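Delon Basin from the Clotell Side

May 20, 2020

Filed under: trails, access notes

The road to the Clotell trailhead opened in March this year, earlier than the last two seasons, and I have now walked the route in both directions. These notes replace my older page, which had the wrong turn at the creek.

Access. From Illau, take the county road north until the pavement ends at a cattle guard. Continue on graded dirt for 2 miles. The surface is washboard with one soft section at the bottom of the hill. A passenger car will make it if the road is dry. After rain, park at the cattle guard and walk in. There is room for a few cars at the trailhead if people park nose in. There is no water and no toilet. The sign still says Mancuso Trail, which is the old name, and most printed maps use that one.

Lower section. The trail starts behind the gate and follows the left bank. Tread is firm, mostly decomposed granite. The first junction has a post with no arms on it. Go right. The left branch goes to a gauging station and stops. My older page said left, and Kyriaki Panagiotou wrote in to correct it after following it to the end with a full pack. The correction is hers.

Climb. From the creek crossing to the saddle the gain is 2,000 feet. I use a 24 liter pack for a day trip here and carry all my water from home, three bottles, because the creek is silty until well into summer and clogs a filter quickly. Backflush the filter as soon as you get back if you do use it. Silt that dries inside is much harder to get out. 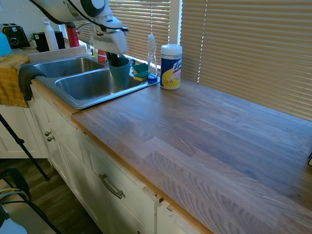
The kitchen sink, with a teal cup in the right basin.

Upper section. Above the saddle the trail fades in a meadow. Keep to the edge of the trees on the north side and pick it up again at a large split boulder. Snow was still lying in the shade on my first trip, firm in the morning and soft by noon. I carried traction and used it for one short traverse. On the second trip I left it in the car and did not miss it. Athina Karamanlidis went up between my two visits and reported the same traverse as soft but passable in boots.

Delon Basin itself has flat ground on the east side, set back from the water, and a worse but more popular site right at the outlet. The outlet site is too close to the shore and should be left alone. Wind comes up the canyon in the afternoon. If you camp, pitch low and put the door to the east.

Times. My watch had 26 minutes from the gate to the creek crossing at an easy pace. I did not time the climb. Coming down, the loose gravel below the saddle is the slow part, and poles help.

Maps. The Mancuso sheet shows the trail on the wrong side of the meadow. The line on my GPS was closer but still cuts straight through the wet ground. I have sent a track to the people who keep the online map and will update this page when it changes.

Still to check: whether the upper gate on the Illau side is locked, and whether the log at the second crossing is still in place. I used the rocks just upstream of it both times.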